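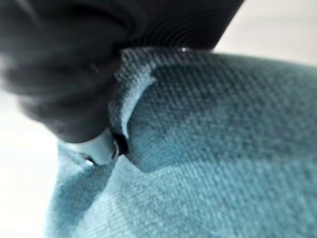
## 3. Equipment plan and budget

The cloth-handling cell in Oststead needs its own supply of wear parts before the June trials. Soft fingers are the main cost. We plan to order 16 fingers and 18 fingertip pads from Zargate, enough for both test stations plus spares. Pads are listed separately — they wear faster than the finger body on twill.

- Fingers, ridged, dark gray: 16
- Fingertip pads: 18
- Teal twill, cut squares: 57
- Wrist camera mounts: 9

The Nikon lens for the overhead view stays on loan from the Cáceres lab and is left out of the total.

### 3.1 Open items

Lead time on the fingers is not confirmed. Lorena Arancibia will request a second quote with shipping split out. If it comes in over budget, the mounts move to the next order and the fabric quantity stays as listed.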